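Station check, hand gripper tables, Rodcombe hall
Filled in by: Boris Charvát, day shift
Day: Wednesday, before the 7:30 start

1. Table surface clean, no splinters: OK
Comment: Small marks are allowed if the hand does not feel them. Please do not sand the table by yourself, write it here.

2. Gripper fingers, screws and edges: OK WITH COMMENT
Comment: Check both fingers, also from the inner side. If an edge becomes frayed, report it to Tanden and they print a new one. Before, we packed with bare hands and looked only at our gloves. Now the fingers are also our tool and must be looked at every day.

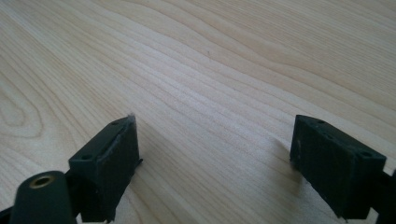

3. Opening and closing, left and right: OK
Comment: Close 50 times each side before the first box. If the thumb is tired already after this, the spring is too hard. Two colleagues told me they have pain in the wrist in the evening. I ask again for a break every 33 minutes, as it was agreed in March.

4. Loose material under the fingers: OK WITH COMMENT
Comment: Wipe the table before each series. Small pieces can come under the box and it turns when you pull the drawer. 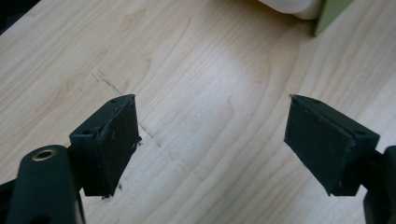
5. Pace shown on the board: NOT OK
Comment: The board still shows 170 boxes for one shift. This number is from the old hand packing line. With grippers it is slower and the people feel pushed. Valtia promised to change it.

6. Cables on the floor and at the wrist: NOT OK
Comment: Cable must hang free from the hand and not cross where people walk. Please fix it to the carpet with the flat cover. Same comment as last week.

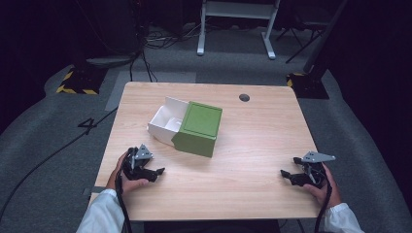

7. Sleeves: OK
Comment: Long sleeves are fine if they are tight at the wrist.

8. Information to workers: NOT OK
Comment: We did 1,744 boxes for the Coman machine to learn from. People ask me what work they will have when it packs alone. I have no answer to give them. I would like that the manager comes to the hall and speaks about it.

Next check: same form, evening shift also signs.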